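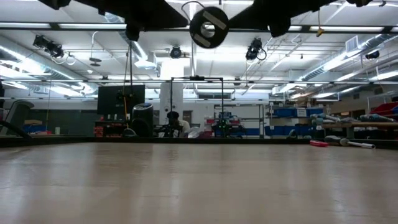

So did the march end up going down Van Loon Street in the end? Only as far as the old Danano building, then the police turned everybody left onto the river road and we finished at Vellholm Square an hour later than planned.

Sat 12 June

Feet are wrecked. I'm writing this on the couch with a bag of frozen peas on each ankle and a cup of tea going cold on the arm, because if I leave it till tomorrow I'll have forgotten half of it and remembered the other half wrong.

I nearly didn't go. It was bucketing down at breakfast and I'd only had one dry pair of socks left after the week we've had, but the group chat had been going since before six and I felt like a bit of a dud sitting there reading it in my dressing gown. So, raincoat, muesli bars, the good thermos, the sign from last time with the new bit taped over the old bit (HANDS OFF OUR BUS DEPOT, which was HANDS OFF OUR LIBRARY, and you could still read LIB if the light hit it). Got the 6 tram in, packed to the doors, and half the carriage had cardboard under their arms. Someone's toddler had a drum. Lovely for the first two stops.

The organisers were saying 2000 by the time we moved off and the radio said 600, so take your pick. All I know is that I was somewhere in the middle and couldn't see the front or the back, and it took forever to get past the bakery. I've been to plenty where you could have fitted the whole turnout in the bakery.

What got everyone's backs up was the route. We had the permit for Van Loon Street all the way, it was printed on the flyers, it was on the council's own website on Thursday night because I looked! Then we got to the Danano building and there was a line of police across the road with the barriers already up, and a bloke on a loudhailer telling us to turn left for our own safety. Safety from what, he didn't say. There was a fair bit of booing. Some of the younger ones up ahead sat down on the tram tracks and for ten minutes or so it felt like it could go either way, everyone squashing up from behind with no idea why we'd stopped. A woman next to me had a whistle and did not let up on it. I've still got it in my left ear.

I'll say this for the marshals, they were calm. They walked back down the line telling people what was happening, let the sitters have their sit, and then got us going along the river. I heard later there was some shoving at the corner and one person was put in a van, but I didn't see it and the versions I got at the square were all different, so I'm leaving it there until I hear something solid.

The river road was miserable. No shopfronts, no one to hand a flyer to, just wind and ducks. I suppose that was the idea. We sang a bit. The brass players gave up when the rain came back and put their tubas under a tarp, and I ate both muesli bars in a row.

Vellholm Square was good, though. The sun came out right on the speeches, and the coffee van was doing a roaring trade. The depot drivers got up together in their work jackets and the cheer went on so long they had to start twice. One of them went through the numbers, 100 jobs and the whole night timetable, and she said it all in such a flat, tired voice that it hit harder than any of the shouting. Then a councillor had a go and was pretty waffly, and the crowd started drifting off to find toilets. Me included. The queue at the Prasum Arcade was out past the key cutter.

I don't know if it will do anything. I swing about on this. On the tram home I was all fired up and writing a letter to the paper in my head, and by the time I'd walked up the hill I was thinking about the library, and how many of us turned out for that, and it's a gym now. But the vote isn't until the end of June and three of them are meant to be wobbling, so we keep at it.

Things to do: write the actual letter, before the mood goes. Ask about the permit, because somebody signed off on that change and I'd like to know when. Give back the borrowed poncho. New socks.

Sign's drying in the bath. The tape has come off one end so it says LIBRARY DEPOT, and I don't think I've got enough cardboard left to do it over. Might pinch a box from the greengrocer on Monday.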